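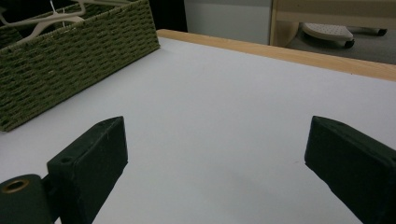
Green woven basket on one of the white tables

About Tendcombe

Tendcombe is a small weaving and basketry school on Nogueira Street, upstairs from the bike shop. Door is the blue one. Ring twice, the bell is slow.

We teach people to make things out of cord, cane, willow and whatever else turns up. Evening classes mostly, a couple of daytime ones for folks who work nights. Open all year except part of October, when we shut to sort the stockroom and repaint whatever needs repainting.

How we started

One borrowed room, 4 students, a lot of soaked cane on the floor. The room was at the back of the old Stivgate hardware store and it had no sink, so water came up in buckets. Stayed there 2 winters. Then the lease on the current place came up and we grabbed it. Two sinks now! And a freight elevator that works when it wants to.

Nearly 800 people have taken a class with us so far. Some came once and made a lopsided bread basket and were happy with it. Some never left and now teach the Beginners group.

What we teach

Beginners: seven evenings, starts with a round base, ends with something you can carry home. No experience needed, no homework either.

Cord and Rope: coiling, braiding, twining. Easier on the hands than willow. Good if you have sore wrists.

Willow: winter only. Messy. Wear old shoes, bring an apron and a towel you dont care about.

Repairs: bring your busted chair seat or the laundry hamper the dog got to. We'll show you how to fix it but you do the fixing.

Kids' afternoons: school breaks, ages 7 and up, a grown-up has to stay in the building.

Materials

Included in the price for Beginners and Kids. Other classes you buy by weight from the shelf by the door. Most of our cord comes from Joso, a two-person supplier down the valley, who dye it in small batches. So colors vary. If you need more of the same green, buy it the same day, it might not match next month.

Class sizes

Small. Eight max, six for Willow. Classes fill up fast so get on the waiting list, people drop out more then you'd think.

Finding us

Bus stops right across the street. Parking is bad after 5 p.m., try the lot behind the library. The elevator is on the alley side, call ahead if you need it and we'll come down and run it for you.

Gift cards at the front desk. Tool rental too, ask about deposits.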